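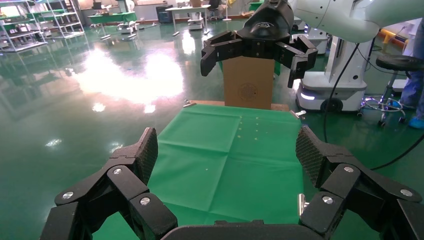

Just hire the tablecloths and send them back dirty, one reader wrote under my last post, you'll never get your money out of owning them. Fair point, and it's what I did for years. Longer answer in this thread, with costs.

---

Background for anyone new. I do the tables for functions in Skoltside and out as far as Arnthorpe. Christenings, club dinners, wakes, the odd wedding. I'm a sole operator with one station wagon and a spare room full of cloth.

---

Hire first. The last full year I hired, I paid $1,455 in linen fees. That included delivery, which I could have avoided by driving to the depot, but the depot shuts at 3 pm and I have a day job until 4.

---

It also included stain charges. Beetroot, candle wax, one cigarette burn I still don't think was ours. You get the invoice a fortnight after the function, when the client has already paid you and isn't keen to hear from you again.

---

Then I bought out a closing-down lot from Bermúdez, who used to supply most of the motels along the highway. $748 for trestle cloths, a few rounds and a tea chest of napkins. Some of the cloths were seconds with a crooked hem. Guests don't look at hems.

---

The napkins came to almost 300 once I'd thrown out the frayed ones. I cut the frayed ones up for polishing glasses. Still using them.

---

Fabric. Mine are nearly all polyester or a poly-cotton blend. I know cotton feels nicer. It also takes an age to dry in July and has to be ironed damp. If a client wants cotton or real linen I still hire it in and pass on the cost.

---

Washing, since I get asked the most about it:

Shake everything outside first. Rice and confetti will block a pump.
Warm wash, not hot.
Half the powder the box tells you.
No fabric softener, ever. It leaves a film and the napkins stop absorbing.

---

Red wine: cold water and get it in the wash that night. Salt did nothing for me except make a mess in the boot.

Gravy and curry: dish liquid rubbed in, leave for an hour, then wash.

Wax: freezer, then scrape with an old bank card. Whatever is left comes out with brown paper and a cool iron.

---

Check for stains before anything goes in the dryer. If it's been through the dryer with the mark still in it, that's now a cloth for the kids' table or the cake stall.

---

Creases. I've changed my mind on these. I used to iron every cloth flat the night before and then fold it up to get it in the car, so it arrived with creases anyway.

---

Now I iron nothing at home. Cloths go on the table as they are and I run the Brurero steamer along the front drop and down the middle fold. The top mostly disappears under plates and jugs. The front drop is the part people see as they walk in.

---

The Brurero is a basic upright steamer, secondhand. The hose is too short and the tank needs filling twice for a big room. Use filtered water if yours is as hard as the Skoltside supply, or it spits white flecks on dark cloths. I learned that on navy.

---

Plain solid colours show fold lines worse than anything patterned. If you've got no power point near the tables, roll those cloths on a cardboard tube. Carpet shops will usually give you tubes for nothing, cut to length if you ask when they're quiet.

---

Storage. Fold with the right side in, label on the outside edge, heaviest at the bottom. I write the length on masking tape because all the cloths look the same size at 6 in the morning. Refold anything that's sat for a couple of months – in a different place, so the crease doesn't set and start to fade.

---

No plastic tubs with clip lids unless you're certain everything is bone dry. I lost 2 good rounds to mildew over one humid February. Old pillowcases work better and they stack.

---

So, did I get my money out? On fees alone, yes, inside the first year. If I paid myself for the washing it would look worse. I hang it out after tea and don't mind doing it.

---

If you do four functions a year, hire. If you're doing one most Saturdays and have somewhere dry to keep the stuff, buy used and buy plain.

---

Napkin folds next time. I only know three and one of them falls over.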